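November, bench notes, paste and warp

Started before nine, coat on, because the heating in the bindery has opinions. Continuing the warp business from the last few pages. Anyone joining now: we make cases for the Etton rebinding job, the cases come off the press flat, and some days later a portion of them decide they would like to be bowls. Etton noticed. Etton is polite about it, which is worse.

What we thought last time: the Vashisht board is being cut with the grain going the wrong way. I spent a happy hour being certain of this. Then I bent a piece of every sheet in the rack, both directions, and the grain runs head to tail on all of them, exactly as the label says. Struck from the list of suspects. I have also struck the paragraph where I was rude about Vashisht, though it can still be read if you hold the page to the window.

Remaining suspects, in the order I dislike them:
the paste
the lining paper
the room
me

Paste first. We switched from the old PVA to the Druvora mix in September for reasons that seemed good and were mostly about price. Druvora is wetter than it looks. It goes on like yogurt and soaks in like tea. The old stuff sat on the surface and sulked, so you could be sloppy with the brush and the board never found out. With Druvora the cloth goes down beautifully, the turn-ins behave, and the board swells on the outside face and then shrinks as it dries and pulls the whole thing outward. None of that is news to anyone who has read a bookbinding manual. I own several bookbinding manuals. They are on the shelf above the guillotine, keeping each other upright.

The second paste is Fudeo, wheat starch, cooked here in the double boiler. Slow, cheap, smells like a school. Reversible, which matters to the Etton people for the older volumes and not at all for the newer ones, though they ask for it on both.

Set up this morning:

17 test boards, same size as the Etton covers, all from one sheet run so I can't blame the sheet. Book cloth on the outside of every one, same bolt, cut grain long. Then I varied the inside: plain lining paper, heavy lining paper, no lining, and a couple with the lining cut cross grain to see how bad it gets. Half-ish Druvora, half-ish Fudeo, with the odd board out given to a half and half mixture that I'd rather not defend in writing.

Lining theory, for my own benefit, as I seem to relearn it every winter. Cloth pulls one way when it dries, lining pulls the other, and if you are lucky they fall into a long marriage of equal resentment and the board stays flat. If the lining is too thin the cloth wins. If it's too heavy the board cups in toward the text block, and a little of that is what you want, because the cover then hugs the book. Ours have been going the other way and waving at people.

Measured the brush load by weighing the pot before and after. 8 grams of Druvora per board if I go fast, noticeably more if I stop to think. I will try not to think. Fudeo is harder to weigh honestly because a certain amount of it ends up on the apron, and the apron was not tared.

Pressing: between boards and blotters, moderate squeeze, blotters changed at the tea break and again before lunch. Our blotters are old and have the absorbency of a dinner plate. New ones are on the order list, where they have been since spring, and have by now acquired a certain seniority.

After that they come out of the press and stand on edge with air on both sides. Our habit has been to lay cases flat on the bench with one face up, and I suspect that habit is a fair share of the trouble. One face dries, the other doesn't, and we act surprised. Then we put a weight on it, which holds it flat for precisely as long as the weight is there.

The room. Target is 50 percent relative humidity, and the dial by the sink says so with great confidence every day of the year, including the day the pipe went. I moved the dial to the bench, tapped it, and it still said so. It's now in the drawer with the other things that agree with everybody. Borrowed a proper meter from the print side downstairs. First thing in the morning the air by the press is fine and the air by the radiator is a desert, and guess where the drying rack lives. Rack moved to the north wall. This blocks the light switch. We will be getting to know the room in the dark.

Plan for reading the boards: lay each one on a surface I trust, slide a feeler gauge under the highest point, write the number down, don't squint at it and say "that's not bad." I have caught myself saying that's not bad to a cover you could have served soup in. Readings at removal from the press, at the end of the day, next morning, and again at 168 hours, the last being the one that counts, given that a week is when the Etton covers started to go.

Surface I trust: not the oak bench, which has a dip in the middle from generations of people leaning on it to complain. Not the light table either, now that I've put a straightedge on it. The white table will do. Straightedge sits tight in every direction I tried. 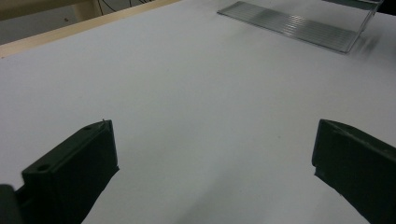
Etton, by email, would like it noted that a slight outward curve is tolerable on the reading room copies as long as the joints aren't strained, but that the quartos go into slipcases and there a curve of any kind means somebody has to push. They also ask whether we have considered going back to whatever we used in the spring, as those ones are still flat.

Yes. We have considered it. I considered it on the stairs with the email open.

There is a bit under a full tub of the old PVA left, with a skin on it you could resole a boot with. Under the skin it looks usable. I'm adding a pair of boards with that as a control, which should have been there from the beginning, and I'd appreciate it if colleagues reading this could assume it was.

First readings, out of the press: everything flat, naturally. Everything is always flat out of the press. Wrote it down anyway.

End of day: the unlined Druvora boards have begun to move. Plain lining with Druvora, moving less. Heavy lining, can't get the thinnest gauge under it. Fudeo still cool to the touch, so still drying, so no opinion. Cross grain ones are doing something diagonal and I've turned them to face the wall.

To do:
Heavy lining, check how much is in the plan chest before promising it to anyone
Cut new blotters or find out who we have to be nice to
Label on the rack, DO NOT LAY FLAT, large letters
Ask Druvora if the mix can be thickened or if that voids something
Cook less Fudeo, it doesn't keep, and the last batch had started on a beard

Lights off at six, eventually, once I'd got my arm behind the rack. Next reading tomorrow morning before the radiator comes on.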